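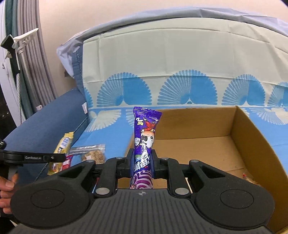 Issue 13

Hajar Kamel packs snack boxes on her sofa. She has a perfectly good dining table, she tells me, but it's covered in her son's homework and she likes sitting next to what she's sorting. So when I turn up one afternoon in September I get the armchair, a mug of tea and strict orders not to eat anything until she's finished (harder than it sounds!).

She runs Clulero, a little swap club for people who miss the sweets they grew up with, or who just fancy something they can't get at the corner shop. You send a box, you get a box. It began with 4 people from her old evening class and now there are 300 of them.

"I thought we'd do it for one winter," she says. "Then Danish got hold of it and told everyone he'd ever met."

Danish Magsi is her neighbour, and he's on the other end of the sofa slip, as it were: he found her the cover with the big blue fans on it, and he's still very pleased with himself. "It was brown before," he says. "Brown! You couldn't find a chocolate bar on it."

I ask how she decides what goes in first. Heavy things, she says, then bags, then bars standing up along the side. The clear bag of crunchy clusters, all brown and lumpy and exactly my sort of thing, has to wait its turn on the cushion. "People throw those in at the bottom and then somebody in Indness gets a bag of dust."

My eye keeps going to a bar in a purple wrapper, with a big-eyed cartoon face on it and Chinese characters running down the front in fat white letters. Does she choose by the wrapper?

"Always. I'm terrible. If there's a face on it I'll buy it, and I couldn't tell you what half of them taste of until I've had one."

Danish is more of a weigher. He likes a box to come in at about 520 grams, and he brings his kitchen scales round to check. Hajar puts up with this. "He took out a wafer once," she says. "One wafer. I put it back when he went to make the tea."

They're hoping to start a second group in Prandberg after Christmas, if Hajar can find someone there with a sofa to spare. I did get a handful of the clusters in the end, and I've signed up for the next round.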